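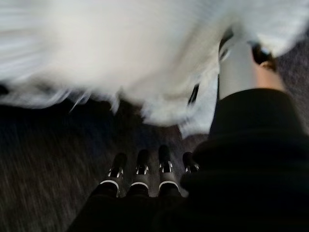 Wanivent Soft Goods — Returns & Finishing

I've worked the returns bench for 10 years, so when the Harnex robot hand came in June I had opinions before it was even switched on! I've now had a few months next to it, and I like it more than I expected to. Fluffy stuff is the worst part of this job (fringe gets into everything, including my coffee), and I'm happy to share that with a machine. Thin weaves take some patience, and I still do the final check on every piece myself.

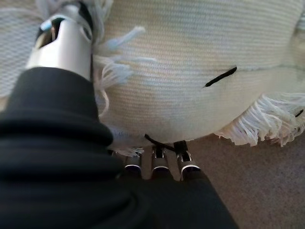

Fringed cream cloth in the robot's grip.

What changed for us? We used to bend and lift all day, and now two of us split the shift between checking and watching the screen. My back loves it. My brain gets a bit bored after lunch — 200 pieces is a lot of staring. I'd also like a say in the pace, which the office sets right now. Setup was easy, but the manual is awful. Four stars from me, and please ask your crew before you buy one.

Comments (2)

cundis_fan: Does it snag on loose threads? We do throws and that's my big worry.

packroom2: Same here with the pace thing. Ours got changed after we complained, so keep asking!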